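Hilledside drops slogans from vegetable packaging

Vegetable grower Hilledside will take most of the advertising copy off its bags and boxes starting in February, the company said in a statement to retailers. The new packaging will carry the name of the vegetable, the weight, the growing region and storage instructions, with one line of plain text on the front.

The change covers five products in the first round: beets, parsnips, turnips, yellow onions and red cabbage. They are sold in 188 grocery stores under the Hilledside name. Potatoes and salad greens will keep their current bags until existing stock is used up, and the company has not given a date for them.

Hilledside redesigned its packaging three years ago with the agency Bralitel. That version put a short story on every bag, along with phrases such as "rooted in purpose" and "your partner in dinner." The back of the parsnip bag alone ran to 300 words. Storage instructions were printed in smaller type along the bottom seam, where they were often hidden by the fold.

According to the statement, the most common question to the company's customer line last year was whether the beets needed to be peeled before roasting. The second most common was how long an opened bag would keep. Both answers were already on the package.

Hilledside tested the shorter text over the summer in a handful of stores, using temporary stickers on the parsnip and turnip bags. More than 1000 shoppers filled out a card at the checkout. Most said they had found the storage instructions without trouble, and a large share could not recall any slogan from the old bag. Sales during the test were level with the same weeks the year before, the company said.

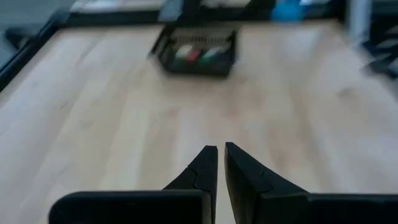
A light wooden tabletop with black gripper fingers in the foreground.

The new text was written by Cellance, a small design studio that has mostly worked on seed packets and garden labels. Its guidelines for the project fit on a single page. Writers were asked to avoid the words "journey," "crafted" and "experience," and to leave out any sentence that could be moved to a different vegetable without changes.

The front line on the turnip bag now reads: "Good mashed, roasted or in soup." The onion bag says: "Keep in a dark, dry place, away from potatoes." Cellance said the beet line went through the most drafts, as the grower wanted to mention that the leaves can be eaten and the bag is sold with the leaves removed. The sentence about leaves was cut.

Bralitel said in a brief reply that its work for Hilledside had met the goals set at the time, including bringing younger shoppers to root vegetables. The agency no longer works with the grower but continues to handle advertising for Mahama, a brand of frozen vegetable sides sold in many of the same stores.

Mahama is moving in the other direction. Its winter boxes, which reached freezers last month, carry longer text than before and a fold-out panel inside the lid. The mashed carrot box introduces the product as "comfort, reconsidered." Mahama said shoppers in the frozen aisle spend more time reading than those in the produce section and expect some personality from the box.

Retailers have had mixed reactions. Several produce managers told Hilledside they were glad to see larger type for the weight, a regular source of questions when two bag sizes are stocked side by side. Others were concerned that the plain bags could be mistaken for store brands, which usually sell for less. In response, the grower made the company name on the front slightly larger and kept the green stripe from the old design.

The bags themselves are not changing – they will be made of the same material and come in the same sizes. Hilledside said prices would not be affected by the new design.

Stores will receive the new packaging as old stock runs out, so both versions may be on the shelf together for a few weeks. Recipe cards from the earlier campaign will stay in produce sections through the end of winter and will not be reprinted.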